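What 2,080 demonstrations buys you

I have been going around and around on this one for a few weeks, and a reader's email about Nurnano finally made me sit down and write it.

If you missed it, Nurnano put out a report saying their arm learned to sort small household goods from 2,080 demonstrations, all of them done by hand with no robot present. Person holds a gripper, person does the chore, camera on the gripper records it, and the arm is trained on the recordings later. The older way is remote control, where you sit at a rig and drive the actual arm through the task while it fights you. I've done both. Remote control is slow and it makes your neck hurt. Hand-held is much faster, and I understand why everyone I talk to has moved over.

My complaint is with the number, and with what people think the number means.

I spent two days in October doing hand-held work for Skondier, paid by the accepted clip. The chore was cosmetics: pick it up, stand it up, put it where it goes. You learn the trick of it within the first hour. You stop doing the task the way a person would and start doing it the way the gripper likes. I came in slower than I needed to. I squeezed later. I kept my wrist at one angle because that angle got clips accepted and the other angles got them bounced. By the end of day one I was very good at producing recordings that looked like each other.

So what did the 2,080 teach? If most of them look like my second day, they taught one careful way of picking up a thing that was already sitting in a convenient spot. Maybe the people at Nurnano were stricter about variety than Skondier was with me. The report has one paragraph on it and I read that paragraph four times without finding out.

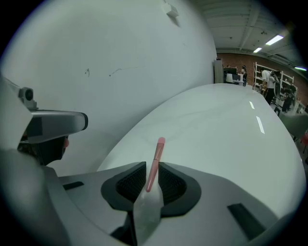

Makeup brush, held upright between the two mesh pads. Second gripper at left.

A brush like that is a decent test, I'll give them that much. The handle is slim, so a small error in where you close makes a big difference in how the thing sits. It leans a bit to the right in the grip and a person holding the tool would let that go. Would you want the arm to copy the lean? I don't know. The recording doesn't say whether the lean was the point or a slip, and nothing in the training I've read about would sort one from the other. It all goes in as "what the human did."

Then there is the part of the job that doesn't make it into the camera at all. When I close a hand-held gripper I feel it through the trigger. I know I have the object before it leaves the table, and I know when I'm about to lose it. On the Skondier tool none of that was recorded. The arm gets pictures and positions and has to work out the rest. People who sell these tools wave at this and say that with enough clips it comes out in the wash. Maybe it does. I would like to see the clip count where it does, with a graph, and with the failures left in.

Rätsep, to their credit, printed something close to that. They trained on 600 clips and again on 1,000, same chore, same table, and the gain was small enough that they said so in plain words. Then they moved the arm to a different room and it got a good deal worse. I trust that report more than any other I've read this year, and I've seen it mentioned exactly once.

Jusico went the other direction and announced 3,311 clips as if it were a score. No word on how many people recorded them. If it was two people, I'd call it a data set about two people's wrists.

A few of you will write to say that remote control has all the same problems. Some of them, sure. But when you drive the real arm, every clip is at least something the real arm can do. With the hand-held tool I could reach in ways that no arm on a fixed base could follow, and I did, because I wasn't thinking about the arm. I was thinking about lunch. Some of those clips were accepted. I got paid for them.

I still think showing beats programming for this kind of work. Writing code to pick up a makeup brush sounds miserable. What I want from the next report is dull stuff: how many people, how many tables, how many clips thrown out and who decided. If you have worked on one of these and can tell me how the rejects were handled, my email is on the contact page. I'm also still looking for a copy of the longer Rätsep write-up, the one with the appendix, if anybody saved it before the link died.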